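Interview: keeping limescale out of a shared hot water system

May 3, 2026

The plant room at Ruddock is in the basement, at the end of a corridor that also holds the bicycle store. It supplies hot water to 49 flats on seven floors. The building engineer has run it for 12 years and agreed to talk about hard water on condition that we kept to the subject.

The incoming supply is hard, and when the engineer took over, the plate heat exchanger was being stripped down and acid-cleaned twice a year. "The plates were fine," the engineer said. "The set point was the fault. Somebody had the primary flow at 80 degrees, and scale drops out much faster on a surface that hot. We brought it down to 68 and kept the stored water at 60. The next clean was 19 months later."

Storage at 60 degrees is kept for control of legionella and is not open to adjustment. The return from the far end of the loop is held at 50 or above. Balancing that loop took most of one winter. The original valves had no scale on the handwheel, so their positions could only be recorded by counting turns from closed. They were replaced with thermostatic valves, one at the foot of each riser.

A softener was fitted the following September. It is a twin-cylinder unit from Kuditz, metered by volume, and it regenerates one cylinder while the other is in service. The engineer has it set to change over at 3,000 litres. The last logged changeover was at 2,956, and the difference is put down to the meter.

"People ask for a timer because it is cheaper," the engineer said. "A timer regenerates whether the water has been used or not. In August half the flats are away and you are pouring salt down the drain."

The kitchen taps are fed separately with unsoftened water. This meant a second cold main up each riser, and it was the most expensive part of the work. Blending valves were considered and rejected, as each would have needed its own check and its own record.

On the drain side there was one mistake. The brine discharge was first taken to a floor gully with a Drineo trap, which was too small for the backwash rate and overflowed on the second night. It now runs to a tundish with a proper air gap. 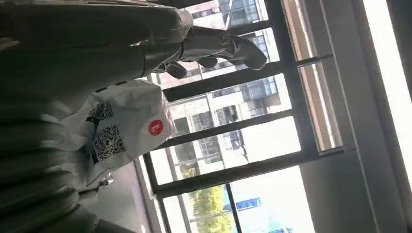

Monitoring is modest. Hardness is tested by hand once a week with a drop kit, before and after the softener, and the results go into a bound book. Temperatures are logged every 15 minutes by a Multuvside recorder with six probes. The engineer reads the log monthly and looks at one thing first, the gap between primary flow and secondary outlet at the morning peak.

"If that gap opens by four degrees, the plates are scaling. I don't need an alarm to tell me. I book the clean and order the gaskets."

Asked what other buildings should do before buying a softener, the engineer gave a short answer. "Check your thermometers against a good one. Two of ours were reading six degrees low."

The next strip-down is due in the autumn. The spare gasket set is already on the shelf.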